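How to wash and store a wool jumper

Most wool jumpers need washing far less often than people think. If yours only smells a bit stale, hang it by an open window overnight and leave it at that.

When it does need a wash, fill a basin with cool water and stir in a capful of wool detergent. Turn the jumper inside out, push it under and leave it for 9 minutes. Don't rub or wring it. Rinse in water of the same temperature until the suds have gone.

Lay it on a towel, roll the towel up and press down along the roll. Then dry the jumper flat, away from radiators, pulling the cuffs and hem gently into shape.
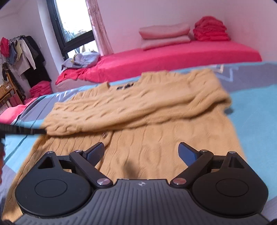 Fold it once it is fully dry – wool put away damp will smell by spring. Sleeves go across the back first, then the bottom half comes up to the collar. Heavy knits should never go on hangers, as the shoulders stretch.

For the summer, use a cotton bag with a zip. I have the large one from Tevstead, which holds three thick jumpers. Put a cedar block in each bag and sand it lightly every January.

Marcela Vondráček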